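4.2 Submitting a business loan application in Prilto

Before starting, check that the applicant's account has been open for at least 30 days.

1. Open Applications and select New – Business Loan.
2. Enter the registered company name exactly as it appears on the tax return.
3. Upload payroll records as a single PDF.
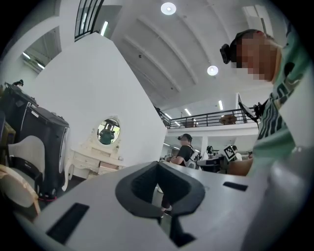 4. Enter the amount requested. Prilto rejects pence, commas and currency signs.
5. Select Validate. Error 331 means the payroll total and the amount do not agree.

Note: a draft is kept for 92 days and then deleted.

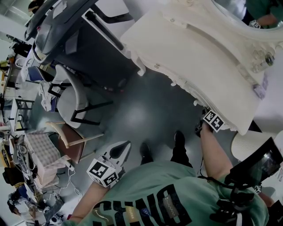
Text: Zerrin Güler | Revised 5/11/24

6. Correct any fields marked in red and validate again.
7. Select Submit. The reference number is shown once – copy it before closing the window.

Caution: do not press Submit twice. A second application under the same tax number puts both on hold, and only a branch supervisor can release them.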